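Wuston Plaza Resurfacing and Planting – Progress Report No. 3
Prepared by Emgate for the Grutmont Fund, 18 September 2023

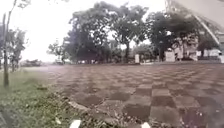

Work in this period covered the paved area, the edging along the lawn and the first inspection of the planting. The schedule agreed in July still holds, apart from the edging, which has moved into the next period.

Paving
The two-color checkerboard layout is being kept as approved. The survey covered 3,511 tiles. Of these, 51 are to be lifted and reset and 13 replaced. Replacement tiles in both colors are on order from Beaulieu. The paving has surface dust and some staining. Reddish-brown marks will be tested with a neutral cleaner before any stronger product is used. Joint filling follows the resets.

Edging
The low stone border between the grass and the paving is broken and irregular. Spot repair was priced and rejected – too few pieces can be reused in line. The revised scope is full replacement on a new concrete bed. Cost of the change is $598 over the original line and is met from contingency. No additional funds are requested.

Lawn and trees
Grass cover is patchy, with yellowed areas. Debris will be raked off before overseeding. The young trees on the grass strip have thin trunks and light crowns; stakes and ties will be checked monthly through the first winter. The large mature trees are outside the pruning scope. Excavation near them will be done by hand.

Next period
Tile resets, edging bed, overseeding. Invoice 3 is submitted separately.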